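Trinley's Long Run at Kasmont
How a two-car sports car team rebuilt its endurance program around fuel and brakes

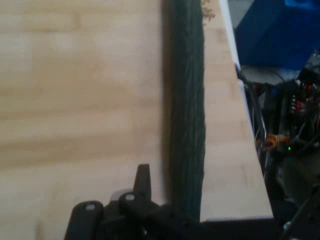 A strip of dark green material on a pale wooden tabletop.

The six-hour race at Kasmont is hard on brakes. Two of the circuit's slow corners follow long straights, and disc temperatures climb for the whole of each stint. Trinley lost its lead car there last season with a cracked front rotor, 85 laps in, and spent the winter reworking the ducts.

Araba Agyeman, the team's chief engineer, ran the first test in August. The new duct is wider at the inlet and feeds the inner face of the disc first. "We gave up a little straight-line speed," she said. "The pads now last the distance, and the driver can lean on them in the final hour."

Fuel was the second problem. Trinley's old map ran rich at part throttle, and on a 300-mile test at Tarnuno the car came in one lap earlier than planned on every stint. A revised map fixed most of that. The rest was left to the drivers, who now lift before the braking point on the two longest straights.

Mohit Sisodia will start in the number 6 car - his third season with Trinley and his first as lead driver. He came up through the Yadav junior team, where he raced sprint cars with 500 horsepower and no traction control.

The second car keeps the old duct until parts are ready. Agyeman expects to fit them before night practice.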